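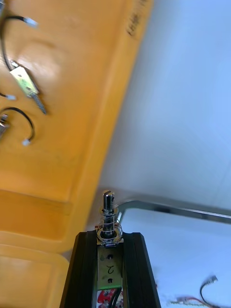
Yellow bin, small parts.

2 min read

26th June

Up before the heat. Coffee, toast, then straight to the bench, where the parts have been sitting in yellow bins since March. I told Akua I would have them sorted before she comes back from her sister's, and she comes back tomorrow night.

The trouble with bins is that everything small ends up in them. Cables go in with boards, boards go in with screws, and then I buy another of whatever I can't find. There was a light-green module near the left edge with a black cable still on it and a little white plug on the end. I left them joined. Last time I separated a lot like that I spent an evening matching plugs to boards and got two of them wrong.

Somebody wrote along the edge of the big bin at some point. Probably me. I couldn't read a word of it, so I put tape over the spot and wrote SMALL ELECTRONICS in capitals. The tape is the cheap kind from Flillemo and was already lifting at one corner by lunch.

System for now:
Boards with cables attached, yellow bin.
Loose cables, the shoebox, tied with string.
Screws and threaded pins, jam jars.
Anything I can't name, the biscuit tin, until Kelly has looked at it.

Kelly Horrocks called at eleven. She wants the old Cliltach radio back whether it works or not. I said it doesn't. She said fine, she only wants the case. I have the front panel and I think I have the knobs, but the back is somewhere under the stairs, and I did not go under the stairs today.

Lunch was cold rice and the last of the cucumber. Read the paper on the step. The neighbors were cutting their hedge, so I came in again.

In the afternoon I did the inventory book. I stopped numbering things a while ago and had to find where I left off. The last entry was 3,383, a fuse holder, in Akua's handwriting. The numbers started at 3,000 when we moved here and threw out the first book, so it isn't as many as it sounds. I added the boards and gave up on the jars. I'm not writing a line for every screw.

Found the receipt from Giannakopoulos in the back of the book. I paid 80 for that mixed lot and I had been telling people less. Not a good buy. Most of it is connectors for things I don't own. Put the receipt in the kitchen drawer with the others.

Dropped one pin and heard it roll under the bench. Looked with the flashlight, got a lot of dust and a pencil, no pin. Swept the whole floor after that and it looks better than it has in weeks. Still no pin.

Avo wanted feeding at five and sat on the inventory book until I did it. Cat hair in the tape now.

Akua Ansah's name is on a parcel that came for her this evening. Heavy, no sender that I could see. I put it on the hall chair and have left it alone.

Nearly done with the bins. Still to do: the under-stairs, the shoebox (I ran out of string), a proper label when I find the good marker. Knees sore from the floor. Bed at ten with the window open.

Recent entries
The hall shelf, second try
Rain, and a long call with Kelly
What was in the shed
March: starting on the bench

Contact | Copyright, all entries | Back to top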